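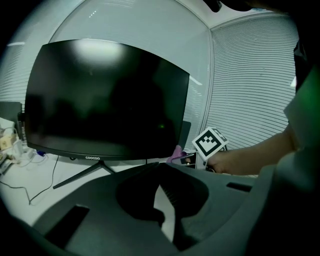

Section 2: Giving the desk a proper wipe-down

A white desk looks lovely when it's clean – and this part takes just 15 minutes!

1. Switch the monitor off and let the screen cool.
2. Gather bottles, cups and wrappers at one end. Bin the rubbish and check every lid. 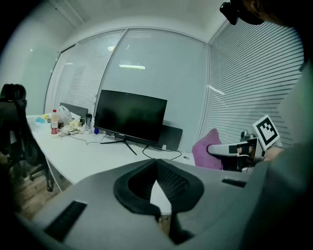 3. Lift each cable and wipe beneath it. Go gently near the back, where a sharp tug can pull a plug loose.
4. Fold a soft cloth into quarters, dampen it, and work from the back of the desk towards you. Get right in between the legs of the stand – dust loves it there.

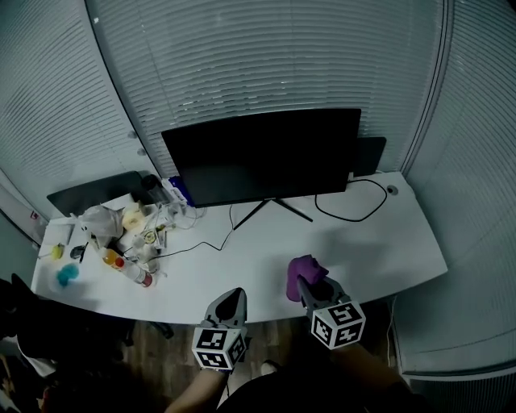
Fig. 2 Purple cloth at the desk, blinds closed.

Caution: never spray straight on to the screen.

Note: Relville cloths can be washed and used again, so keep a couple handy!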